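We use cookies to improve your visit. By continuing to browse you accept our cookie policy. Accept / Manage settings

The woman who runs the repair counter at Jarnar in Pisstead learned to mend clocks from her aunt, and for the first 2 years she was only allowed to clean them.

"I did nothing but brass," she says. "I'd go home smelling of polish. I didn't mind it."

The shop opens at nine and by half past there is usually a queue. Most people bring in mantel clocks they have been left by a parent. Many of these are not worth much, and she tells them so before she quotes.

"A full service can cost more than the clock would fetch. People still say yes most of the time. They want to hear it strike."

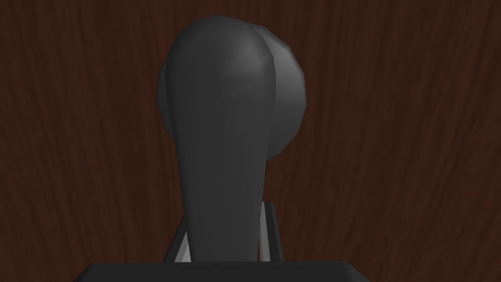
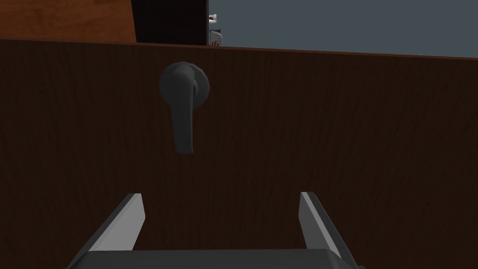

By Marchetti

She keeps a ledger of every job and passed number 1000 in September. It was a kitchen clock with a bent hand and took ten minutes. The longest job was a longcase clock from Zastholm, which was with her for 9 months while she waited for a wheel to be cut.

I asked what goes wrong most often. "Oil," she said. "Too much of it, or the wrong sort. Someone sprays the whole movement with whatever is in the garage and it runs nicely for a week. Then it picks up dust and stops."

Her advice to owners is to leave the inside alone, wind the clock on the same day each week and keep it away from the radiator. If it has to be moved, take the pendulum off first.

She would like to take on a trainee but has not found anyone who can manage on the wage. Three people have tried. One of them still comes in to use the lathe.

"He's good, too," she says. "He drives a van now."

Sign up to our newsletter for new interviews every month. Enter your email address. You can unsubscribe at any time.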